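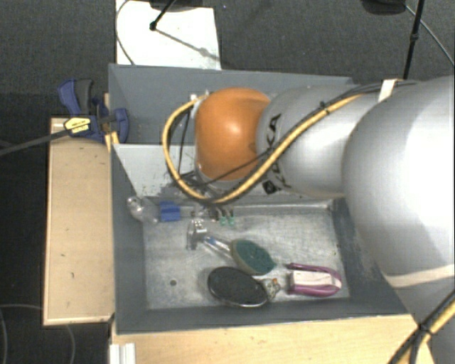
Chapter 5
Paying for the First Year

Where does a new business get its first money?

Mostly from the person who starts it. Savings come first, then loans from family, and only after that do banks and outside investors come into the picture.

This chapter looks at the money a firm needs before it has regular customers. Chapter 4 dealt with choosing a legal form, and you should have the table of legal forms to hand, as it affects who may lend to you and on what terms.

Start-up costs and running costs

Start-up costs are paid once. They include registration, equipment, a deposit on premises and the first stock. Running costs come round again every week or month: rent, wages, insurance, power and telephone. New owners tend to plan the first kind with care and guess at the second.

Philomena Akpalu opened Cesta, a shop selling baskets and kitchen goods, in February. Her fittings and opening stock came in under budget. The trouble came in the spring, when her main supplier, Gauthier, wanted payment in 14 days and two of her trade customers were taking far longer to settle their bills. The shop was making a profit on paper and had almost nothing in the bank. We shall return to Cesta in section 5.3, where her monthly figures are set out in full.

Working capital

The money that keeps a firm going between paying its suppliers and being paid by its customers is called working capital. A firm can run short of it while sales are rising — in fact, rising sales often make the shortage worse, as more stock must be bought before the earlier stock has been paid for.

There are several ways to ease the strain. An owner can ask suppliers for longer terms, ask customers for part payment with the order, hold less stock, or arrange an overdraft. Each has a cost. A supplier who allows more time may drop a discount, and a bank will charge a fee for an overdraft whether or not it is used.

Selling a share

Some founders raise money by giving up part of the business. The two owners of Hinex, a small software firm, sold a share to a private investor in their first year and kept control. Clilline, in the same trade, borrowed instead and spent nine months on repayments before it could hire. Section 5.4 compares the two cases.

Key terms: start-up costs, running costs, working capital, overdraft, equity.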